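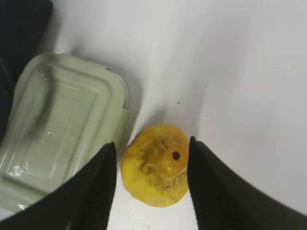 The Last Bus to Navuvstead

The bus was already moving when Matúš Oravec hit the side of it with his tuba case.

It stopped. Of course it stopped – nothing on earth sounds like a tuba case against sheet metal – and the door wheezed open and the driver looked down at him with real interest.

"Is that a body?" she said.

"It's a tuba."

"Then it rides up front with me. I'm not having it roll."

So the tuba got the best seat on the 2407, strapped in like a grandmother, and Matúš squeezed in beside a very tall man eating sunflower seeds out of his hat. Everyone on board was going to the same place. You could tell by the cases. There were fiddles on laps and a drum in the aisle, and somebody at the back was already running scales on a clarinet, fast and dirty and wonderful, up and down and up again, so that the whole bus seemed to climb the hill on it.

"First time?" said the tall man.

"My sister's been going for years. Štefánia Oravec? She plays cornet."

The man put down his hat. "You're Štefánia's brother? THE brother? The one who quit?"

Matúš looked out the window. It was November and getting dark, and the river was down there somewhere, making its own low noise beneath the engine.

"I didn't quit," he said. "I stopped for a while."

"How long a while?"

"Eleven years."

"Ha!" The man stuck out a salty hand. "Marek Říha. Accordion. I stopped for a while once. I got married, I got a dog, I forgot the whole left side of the keyboard. Then one night I'm washing a pot and I hear a polka in it, right there in the pot, and I'm crying into the suds like a baby. Did you get a pot?"

Matúš thought about it. "I got a ferry horn," he said. "Two weeks ago. I was standing on the dock at Alow and it blew a B flat, and I knew it was a B flat, and I was so happy I missed the ferry."

Marek Říha yelled this to the entire bus. A ferry horn! A B flat! They cheered. The clarinet played one, long and fat, and the drum in the aisle gave it a thump, and the driver leaned on her own horn, which was nowhere close but very loud.

The hall in Navuvstead stood at the top of the town with every window lit. Matúš had expected rows of chairs, and a program maybe, and somebody to ask him his name. What he got was a hot, roaring room with people playing in the coat closet. People were playing on the stairs! An old man named Igor Kollár had a bass drum backed up against the stove and was hitting it with his eyes shut, and the floorboards jumped, and the dust jumped off the floorboards, and four little girls were jumping too, trying to land exactly on the beat and mostly getting it.

He couldn't find Štefánia. He stood by the wall with his coat on and the case against his knees. His mouth was dry. He tried to remember the fingering for anything at all.

"You going to play that or marry it?" said Igor Kollár, without opening his eyes.

"I'm waiting for my sister."

"She's waiting for you. She's been up on that balcony since the soup, watching the door. Told us all to leave you be. I never was any good at that."

Matúš looked up. There she was, leaning over the rail with her cornet tucked under her arm, her hair gone gray at the front, grinning so hard he could see the gap in her teeth. She didn't wave. She lifted the cornet and played the first line of the march their father used to whistle on the way to the train, the silly one, the one with the hiccup in the third bar.

And she stopped at the hiccup, because the hiccup had always been his.

He got the case open. One latch stuck and he kicked it. The tuba came up into his arms cold as a fish and so much heavier than he remembered, and he took the biggest breath of his life, coat and all, and blew.

It was terrible! It was a cow falling down a well. It cracked in the middle and came out the other side as some different note altogether, and it rattled the lamp, and one of the little girls screamed with joy and landed flat on her bottom.

"Again!" shouted Marek Říha, fighting his way out of his accordion straps, or into them.

"Again," said Igor Kollár, and gave him the beat.

Up on the balcony Štefánia was laughing too hard to play. She wiped her eyes on her sleeve, wet her lips, and went back to the top of the line. This time, when the hiccup came around, Matúš was there.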